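August, still at it

Up since five. Coffee, toast standing up. Got the big table cleared by six, first time since spring I think, and it looked so nice bare that I almost didn't want to start.
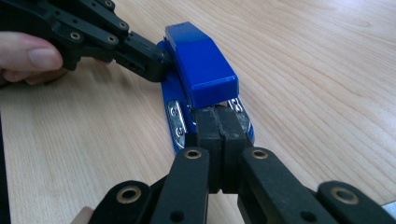 But started. The binders. All of Tanguy's years, the whole orchard and the house, none of it punched, just shoved in folders and the folders shoved in boxes and the boxes shoved under the stairs where the damp gets them. Solange wants it all in binders before she drives down. Solange Gilbert, queen of tabs. I said fine, I'd do it, in a weak moment, on the phone, with my mouth full.

So. Blue hole punch, blue binders for the house, green for the orchard. The punch is older than my marriage and has outlived it. Does maybe ten sheets if you lean. Twelve if you lean and swear. After that it bites halfway and you get the little dents instead of holes and have to line it all up again, never quite on the same spot, and then the page has four holes and looks like something chewed it.

Did the water bills first. Easy, all the same size. Then the Birnden letters, which are NOT the same size, Birnden being the sort of outfit that changes its paper every time it changes its mind about the drainage. Some long, some short, one folded in thirds and stapled to a map. Punched the map. Regretted punching the map. There's a hole now right through the lower field, about where the pump shed is. Put a reinforcement ring on it, which makes it look like the pump shed has a moat.

Need more of those rings. Had one sheet left in the drawer, used the lot on the deeds and the map. Write that down somewhere. Well, here.

Stopped at nine for an egg.

Things learned before lunch -
Take the staples out BEFORE. Every time. The punch does not care for staples.
Fold the page in half, little pinch on the edge, line the pinch up with the middle. Mom taught me that and I'd forgotten till my hands did it.
Empty the tray over the trash and not over the rug.

The rug. Oh well. Confetti everywhere, and the static from my socks, so it came up the hall with me, into the bathroom, found one in the butter. Vacuumed twice. Still finding them. They get between the boards and sit there looking up.

Phone rang at ten, Solange, wanting to know how I was "filing the Plutia stuff". I said under P. Long quiet. She thinks Plutia should go under Insurance since that's what it is, and I said then how would I ever find it, I've called it the Plutia thing for years, I'm not going to stand in a flood thinking "ah yes, Insurance." We left it. I have put it under P. If she wants to move it she can buy her own punch.

Actual count, because she'll ask and I want it on paper - 156 pages in the house binder by noon. It doesn't close flat. The rings meet but they're not happy. Said 300 on the packet, holds 300 sheets, well not of this they don't. Old letter paper, thick as a cracker, half of it wavy. Will have to split it, house one and house two, which means new labels, and I'd already done the labels. Nice ones. With the ruler.

Lunch was the end of the soup. Ate it over the sink so as not to get near the table.

Afternoon slower. The orchard boxes are the ones I'd been putting off and I knew why as soon as the lid came up, it still smells of him in there, pipe and apple boxes and that green soap. Sat on the floor a while. He kept everything. Seed packets. The tag off a ladder. A receipt for 24 grafting knives, what on earth, who needs 24, I've only ever seen the one, the one with the tape on. Where are the rest? Did he lend them out? Is half the valley walking around with our knives?

Also a letter from Skodomton, the nursery, telling him very politely that the trees he was complaining about were not in fact theirs. And his reply, a carbon, three pages, not polite. Laughed till I had to get up and wash my face. Those I didn't punch. Couldn't do it. Put them in one of the clear sleeves, so they'll stick out past the tabs and drive Solange nuts, good.

That got me thinking though, which ones get holes and which don't. Bills, holes. Bank, holes. Anything with his handwriting I kept stopping. Held it over the slot and then no. By three I had a heap of no's nearly as high as the done pile, and that's not filing, that's just moving paper from one end of a table to the other. So made a rule. Numbers get punched, words get sleeves. Then right away found a page that was numbers down one side and a poem about a goat down the other. Sleeve.

It's a good poem. Rhymes "udder" with "shudder". I'm going to copy it out for the kids.

Punch jammed around half past three. Handle went down and stayed down. Did what you do, smacked it, nothing, tried a butter knife, nothing, turned it over and pulled the bottom off and about a cupful of dots came out in a brick, solid, you could read the layers. White white white, then a seam of yellow from some old job, then pink. Pink must be the school fair tickets. That's going back a way! Wiped it out with a dry cloth, drop of the sewing machine oil each side, pushed the handle thirty times on nothing while I listened to the news. Sweet as anything now. Should have done that years ago. It even sounds different, more of a clunk and less of a crunch.

Wrote OIL THE PUNCH on the calender for January. Will not do it. But it's written.

Then a good run. Really good. Four till nearly six without getting up, radio on low, window open, just squaring the edges, in, down, out, next. There's a rhythm to it. Thumb joint's complaining tonight, left hand took over for the last lot and did a crooked job, but they're in. Orchard binder stands at 169 and closes, just. Spray records at the back. Weather at the front, his weather, he wrote the rain down every morning whether there was any or not. "None." "None." "None, damn it." Those are numbers AND words, but I punched them, I wanted them where you can turn the pages. That's the one I'd grab if there was a fire. That and the goat.

Oh and found the warranty for the washer. Ran out long ago. Washer's fine.

What's left -
Taxes, two boxes. Ugh.
The car, all three cars, incl. the one in the pond.
Photos loose in with the tax stuff for some reason, don't punch those obviously.
Medical. Not tonight.
Labels again.
Buy rings, buy dividers, the ones with the pockets if they have them. Another green binder. Check they're the same green, last time they'd changed it.
Ring Birnden about a clean copy of the map. Don't say why.

Supper late, cheese and the tomatoes from over the fence, which have finally come good, warm off the sill. Ate at the counter again. The table's a sea. Binders at one end, heaps in the middle, the punch parked on top of the tax box like a paperweight so the cat doesn't get ideas. She slept on the Birnden letters most of the day and has left a dent and a good deal of hair, so those are filed with hair.

Solange rang again at eight. Told her the page counts, she was pleased, I could hear her being pleased and trying not to be. Then I read her the Skodomton reply down the phone, all three pages, did the voice. She had to put me down on the counter, I could hear her whooping across the kitchen. When she came back on she said well don't PUNCH it. As if I would. Then neither of us said much for a bit. She's coming down a day sooner than planned, wants to do the medical box together, said I shouldn't do that one on my own. Fine by me. More than fine.

She also said Plutia can stay under P.

Need to air the spare room then. Sheets on the line first thing if it's dry. Move the sewing stuff off the bed, find the good pillow, the flat one gives her a neck. Is there any jam? There's the plum, but that's last year's plum and it never set right, she'll say something. She'll eat it though.

Back hurts. Table's too low for standing and too high for sitting, always has been, he built it for himself and he was a tall man with short legs. Might put the tax box on a chair tomorow and work from the side. Might start at six and not five, who am I proving anything to.

Just took my sweater off and three dots fell out of the sleeve.

Bed. Window's still open downstairs, go shut it, there's wind forecast and I have not weighted down the cars.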